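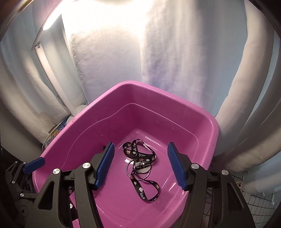 I've been meaning to write up the bursary changes for a fortnight, and every time I sit down with a cup of tea somebody rings about their form. So I'm doing it now, with the phone switched off and my shoes off too. The short version is that the Solberg hardship grant is still going, it's still open to second and third years, and the people in student finance would much prefer you applied before you got desperate. Think of a plain pink plastic basin with a nice wide rim — it holds a fair bit, but only if you put it under the drip before the carpet's soaked. I say this as someone who once lived on toast for most of October and told my mum everything was fine!

What's changed is the way you apply. Until last year you filled in the long paper form, stapled your bank statements to the back and posted the lot through the slot outside the Basine building (which was always jammed). Now it all goes through the Trilier page on the student website. You log in, choose "hardship", and it asks you for your rent, your loan and anything you earn. There were 2729 applications across the university last year, all typed in by hand by the office, so I can see why they wanted shot of the paper. I had a go with a test login and it took me ten minutes, although I did have my statements ready and I wasn't upset about anything at the time.

A few things tripped me up. It wants your rent by the month, and most of us pay by the term, so get a calculator out. It won't take photos of statements, only the files you download from your bank. And if you work odd shifts, as half my corridor does, put in an average and explain it in the box at the end. Do use that box. Alvar Viklund, who runs the advice desk, told me that's the first thing he reads, and that people leave it blank far too often.

Then there's the small emergency payment, which has been renamed Plundis for reasons I couldn't get out of anyone. It's up to £100, you don't pay it back, and it's meant for things like a broken laptop charger or a train home when someone's ill. You can have it 2 times in a school year. You don't need to have applied for the main grant first — I had that wrong in the last newsletter, sorry, and thank you to everyone who wrote in (all of you very polite, apart from one).

I still think the main grant is too small. Rents round here have gone up again and the grant hasn't, and I said as much at the meeting with the finance people. They nodded a lot. We've been promised an answer in writing, and when it comes I'll print it in full, dull bits included.

If you'd like someone to look over your form before you send it, the advice desk is upstairs from the canteen, past the noticeboard with all the bike adverts. Drop in over lunch, no need to book. Bring your login, your statements and your tenancy agreement if you can find it. If you can't find it, come anyway, they've got a way of sorting that out with the letting agents.

Next time, council tax letters and what to do when you get one you shouldn't have.

12 February 2019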